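Home | Diary | Older entries | Contact

Oct 6, 2026

The planner finally stopped dithering! Since August it has been flipping between two grasps on the same object, replanning every few ticks, and I'd been blaming perception the whole time. Wrong. Sándor Bodnár spotted it over lunch: the cost for switching targets was being reset whenever a new point cloud came in. Four lines changed in Lunero and I ran the toy kitchen set again, banana, colander, ketchup bottle and all.

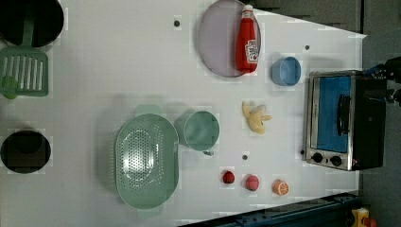
I did 48 runs before going home, and only 3 timed out. Last week it was 17! All three were stuck on the colander, so I suspect the holes are still confusing the depth filter (Mercedes has a patch for that, must ask her).

I love this part of the job, when the logs go quiet and boring. Tomorrow I merge it, tidy up the replay viewer and try the same thing with the cup upside down.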